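Progress report to the Haugland Fund
Kikinico family film nights, Birkcombe
April 30, 2023

We're past the halfway mark and very happy to be writing this one! Your grant has paid for screening licenses, the sound system and our printed programs, and the spring season of classic animated movies is nearly done. Of the 12 screenings we planned, 5 are still to come.
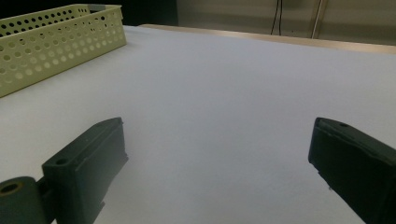

White tabletop with the yellow-green basket.

The sing-along nights have been the big surprise. We put one on the schedule as a test, and so many families asked for another that we swapped out a short film program to make room. Grandparents knew every word, and the kids were happy to correct them when they didn't.

Sound is much better than last year. The new speakers from Plomar arrived two weeks behind schedule, so the first show ran on the old pair – a bit muffled in the back rows, but the villain's song still got its boos.
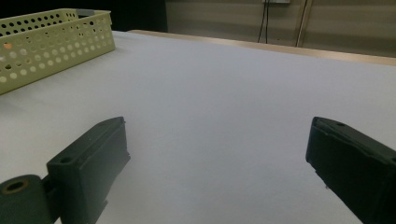 The quiz before each feature now runs 30 minutes, which gives latecomers time to find a seat. Our favorite sidekick vote is still open and getting very heated (the talking animals are way ahead of the humans).

On the money side, licenses came in slightly under budget and printing slightly over. We'd like to move the difference across, if that's fine with you.
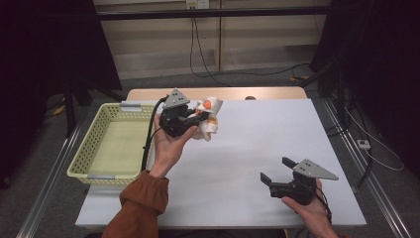 Two things are still open. We need a firm answer on the outdoor screen for August, and the captioned copies of the last two features haven't been confirmed. We're chasing both.

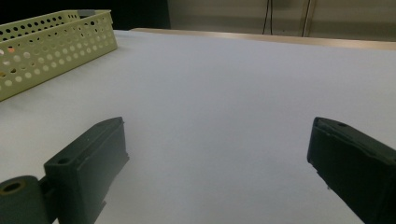

At the white table.

The next report will have the full attendance sheets and the results of the sidekick vote.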